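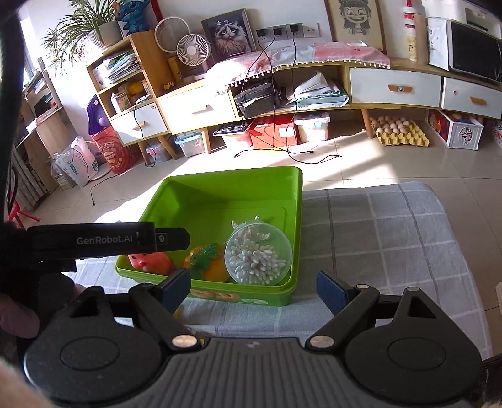 October 2024

Got through 60 takes at the flat before lunch, all on the green box task. Pig, orange, cotton swabs, in and out. The pig is easy. The swab container is slow going, as I keep closing the fingers too high and catching the lid handle.

Aurel Coman wants 260 from each home by the end of the week, with the items in a new order every ten takes. I threw out four where I rushed the approach. No sense teaching it that.

Wrist sore by two. Uploaded everything to Titent and charged the spare battery. Tomorrow the same box, other end of the table.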